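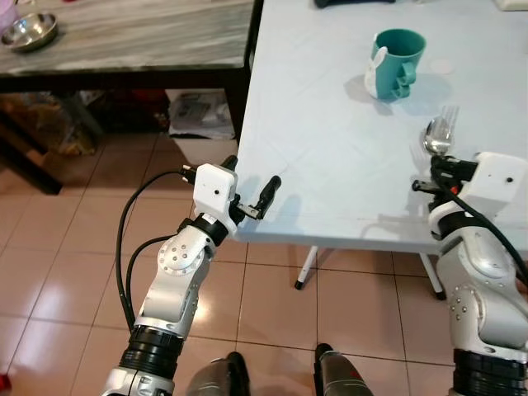
Fig. 6. Right gripper holding a spoon and a fork, left gripper open at the table edge.

6. First table trial: cutlery and mug

Read section 5 before you start. If the arms have not been homed since the last power-off, go back and do it now. The software will let you skip this step, and it shouldn't.

You will need a light table, one mug, one metal spoon and one metal fork. Use cutlery you don't mind scratching.

1. Push the table up until both grippers can reach over the front edge. Check the table feet sit flat. Ours rocked on a grout line for most of February and we blamed the wrist motors.

2. Set the mug well back, with its handle turned towards the right arm.

3. Look at the cables on both wrists. Each one needs a loose loop that stays clear of the elbow joint at full bend. The Pondier sheet says the supplied clips will hold them. Ertuğrul Altıntaş fitted the clips as shown and they let go on the second day. Use cable ties, left slack.

4. Set the grip force to 18 on the slider. The default is higher and bends cheap forks. We don't know what unit the slider uses, and Pondier hasn't told us.

5. Open the right gripper. Hold the spoon and fork together by their handles, heads up, and place them between the fingers. Close from the keyboard with your other hand on the stop button.

CAUTION: Keep your own fingers below the gripper when it closes. The soft-stop setting did not stop it in our tests.

6. Wait 750 ms before you send the first move. Any sooner and the controller may drop the command without an error message.

7. Raise the right arm slowly, then bring it in over the table. Leave the left arm parked with its gripper open at the front edge.

8. Lower the cutlery towards the mug at the slowest speed. If the fork turns in the grip, stop and go back to step 5. Raising the force mid-move made it worse each time we tried.

Note: The "auto-align" box is meant to centre the cutlery over the mug for you. Selim Akyol ran it both ways and could see no difference. Leave it off until someone can show what it does.

Note: Shiny spoons may upset the tracking under a strong lamp. Umut Toprak thinks the lamp is to blame, I think it is the tracking. Turn the lamp away either way.

CAUTION: Do not leave the arms powered with something in the grip. Take the cutlery out by hand, close both grippers, then switch off at the wall.

If step 8 works more than 2 times running, move on to section 7. Write down the failures as well.

Checked at the Monbridge workshop by Şengül Karaca, August 9, 2026.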